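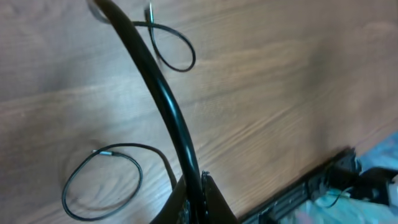

Reading time: 2 min

Cable handling rules: who are they for?
Speaker notes, 18 Aug 2025

Start with the cables. Thick black one in the gripper, thinner ones looped on the wood. Ask the room which clause of their house rules covers this. Wait. Let it get uncomfortable.

The Grunness guideline has 122 clauses. I read them all on a train. Four mention cables, and three of those are about the robot's own wiring. The fourth says flexible parts must be "suitably controlled." Ask if anyone can tell me what suitably means. I have asked Heidrun Kälin, who sat in on the drafting, and she laughed.

Next: the grip force table. Fine for blocks. A cable bends, twists and drags its other end along with it. One force limit per part weight tells you very little about what happens to a connector two feet away. I'd want a bend radius limit and a pull limit at the connector, both written down before the first run.

Schwaiger numbers. They logged 532 cable pickups and reported 573 rule checks passed. Pause here. More passes than pickups, since some checks ran twice on the same attempt. No check asked if the cable still worked afterward. (Don't be mean about it. They did share the log, and most firms won't.)

Things I would put in a rule today:
Loose loops count as obstacles, including the loops of cables you aren't moving.
Say where on the cable the grip goes, measured from the connector.
Test continuity after the move.
Brackets and clamps near the work area get listed in the setup sheet.
Someone signs for the setup, by name.

Elfriede Kuster will object that this adds paperwork. She's right, it does. Her Dustineo checklist is one page and people fill it in. Mine may end up in a drawer. Say so before she does.

Skip the Cenum story if we're past the 15 minute mark.

Last point. The September draft adds the word "robust" in six places. I would trade all six for one test with a pass or fail result. Bring up the bend radius slide again and take questions.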